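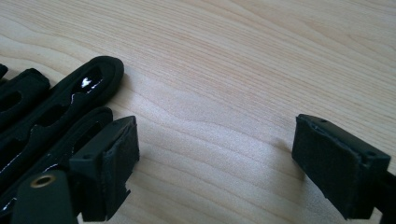 Perilari project, demo collection meeting, 8 December 2024

Present: Heike Brinkmann (chair), Ibrahim Okeke, Ibrahim Etim, Sylvie McKinnon (notes)
Apologies: Aivar Krūmiņa, in Britau till January

Initials: IO = Okeke, IE = Etim. Please use them, last minutes were a muddle.

1. Last minutes
Agreed. One correction, the Afolabi order was for foam only, not screws.

2. Numbers
2165 demos in total now, hand-held and remote together. IO has been through the newest batch and thrown out 163. Mostly tracking lost when the wrist turns too fast, some where the person's other hand came in to help. HB: other hand is not allowed, the arm hasn't got one. Put it on the sheet by the door in big letters.

3. Black parts, picking off the pile
Long discussion. Task is take top piece, lift clear, set down on bare table. IE finds people go in at the end of the piece and the one underneath comes along too. Sideways approach with the jaws square to the long edge is better but slower. SM asked does slow matter. HB no, but stopping dead halfway does, long pauses get learnt as well.
Start every demo with jaws fully open and close to the table, not touching. Several people are starting from up high, not wanted for this task.
Gloss on the edges of the cutouts: IO worried about highlights moving about between morning and afternoon. IE says leave it, variety is good. Not settled. IO to try 100 demos with the blind down and compare.
Pile to be re-fanned by hand between goes. Not the same way evry time please.

4. Finger pads
Foam facing is getting ragged along the edges. IE wants to swap, HB wants to know if the pads on the robot arm are worn the same, as otherwise the grip we show isn't the grip it has. Nobody knew. IE to look. Replace both sets together or neither.
Foam thickness: IO still says the softer one. Left for Aivar.

5. Remote control sessions
130 demos done by remote so far, all by IO and SM. Lag better since Tallura sent the new cable. SM says wrist rotation still feels backwards for the first ten minutes and then you forget, and then the hand-held tool feels backwards instead. Suggest not doing both in one day.
Remote ones are slower and the set-down is rougher. HB wants to keep a share of them anyway, the arm can really reach those poses, hand-held ones sometimes not. IE to check hand-held paths against the arm's reach before they go in the training set, not after.

6. AOB
Charger for the tool goes back in the drawer.
SM asked for a second chair. Yes.

Actions
IO: blind down comparison; sheet by door
IE: pads on arm, reach check
SM: ask Afolabi what foam they have left, circulate these
HB: ring Aivar about thickness

Next meeting in January when Aivar is back, date to folow.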